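Urnico School of Media
Entertainment Journalism, Unit 2: The Celebrity Profile
Course handout, revised 29/05/2026

1. Scope

This unit covers the short profile built on a single interview, usually one tied to a film, series or product launch. The long-form profile is treated in the November block and is not assessed here.

2. Terms

Peg: the event that makes the piece publishable now. A release date is a peg. A general interest in the person is not.
Pull quote: a line taken from the body and set in larger type. It must appear in the body word for word.
Junket: a day of short interviews, one after another, arranged by a studio or its agent.
Pick-up: a second outlet's report of an interview it did not conduct.

3. The junket interview

The working example throughout is the press day for the Durnus series, for which a full transcript is in the course folder. Slots were 21 minutes, with a publicist in the room. Note how much of the slot goes on greetings and on plot questions whose answers were already in the press notes. Students should mark up the transcript in two colours: one for material found elsewhere, one for material found only here. The second colour is what the profile is built from.

4. Quotation

4.1 Quote exactly. Hesitations may be removed; words may not be swapped.
4.2 A cut inside a quotation is shown by an ellipsis. Two answers to different questions must not be joined as one.
4.3 Attribute with "said" or "told". Verbs such as "gushed" or "confessed" make a claim about manner which the recording may not support.
4.4 In a pick-up, name the first outlet in the opening two sentences – a link alone does not count as attribution.

5. Statements on looks and routine

Remarks on beauty, diet and dress are the most often picked up and the most often shortened. A joke loses its setting when it is moved to a headline. Compare the Awan and Skurkaneck versions of the same answer in the course folder. Awan prints the question and 80 words of reply; Skurkaneck prints one sentence and supplies its own lead-in. Both are accurate as to wording. They differ in what the reader is led to think was asked.

6. Exercise

Write a profile of 500 words from the Durnus transcript. State the peg in the first paragraph. Use no more than 2 direct quotations before the midpoint. Attach the marked transcript – work submitted without it will be returned unread. Headlines are marked separately, and should be checked against rule 4.1 before submission.

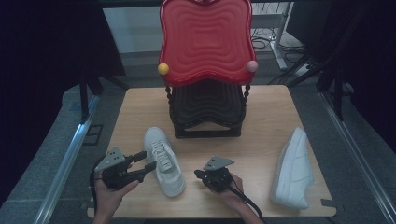
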